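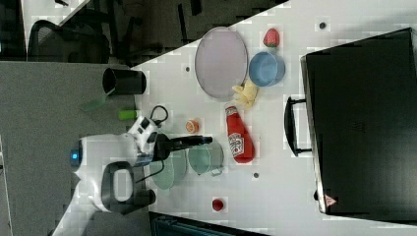

Teltetton Toy Library: Play Kitchen, Set 2162

Gallery updated in December

Set 2162 is the mixed play kitchen. It goes out for three weeks at a time and can be renewed once if no other family has it on hold. The dishes and the food are kept together under one number, so please borrow and return them as one set. It is suitable for ages three and up. The deposit is the same as for all our play food and comes back to you when the set is checked in.

The pieces did not all start out together. The Carretero family of sets was split up when we moved to the new shelving, and what was still in good shape was combined with dishes from other boxes. This is why the colors don't match the older listing in the printed catalog. If you have the printed catalog, cross out the entry under 471 and write in 2162.

Dishes
The plates come in two colors, lavender and pale green. The lavender one is large and has a thin silver-gray rim. The light blue bowl is round, and the pot is mint green with a short handle. Younger children tend to use the pot for everything, including as a hat.

Food and bottles
The strawberry is small and red with a green cap. The banana is pale yellow plastic. The ketchup bottle is red with a white cap and a white label in the middle. Please leave the label on. Two of our other bottles lost theirs in the sink and are hard to tell apart now.

Cup
The cup is black and straight-sided. It was added from the picnic box and still gets put back there by mistake. If you find it in the picnic box, bring it to the desk.

Laid out on the white table
The lavender plate, with the yellow piece against its right side. The small round orange piece is lower down, beside a teal cup or bowl.
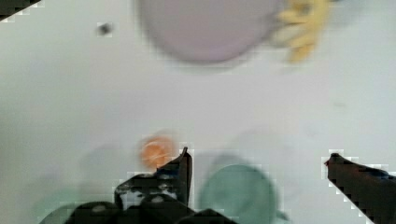
One borrower wrote in to say that the fruit from this set held up better at her house than the dishes did, and that her twins fought over the orange piece and ignored the plates for most of the three weeks. She suggested adding a second orange. She also asked whether the set can be washed in a dishwasher, and whether the food from the Huvex picnic box can be borrowed at the same time.

We don't have a second orange to add at the moment, but it has gone on the wish list. Please don't use the dishwasher. Wipe the pieces with warm soapy water, rinse them, and let them dry on a towel overnight before they go back in the bag. The bottle should be wiped on the outside only. The picnic box can be borrowed together with this set, but it counts as a separate loan.

Returning the set
Bring everything back in the bag it came in. Check-in is at the side desk, and a set this size takes a few minutes. If a piece is missing, tell us when you come in. There is no charge for the first missing piece, and you have 60 days to look for it before it is taken off the list. Most of them are under a couch.

Replacement pieces from home are welcome if they are close in size to the original. We can't accept anything with batteries, anything that has been glued, or food small enough to fit through the test tube at the desk.

Related sets
Meko tea set, set 2992. Cups, saucers and a teapot. Ages three and up.
Huvex picnic box. Currently on loan, holds accepted.
Market stall with baskets. Pickup only, needs a large car.

To place a hold, give the set number at the desk or write it on a request slip. Holds are kept until closing time on the day after we call.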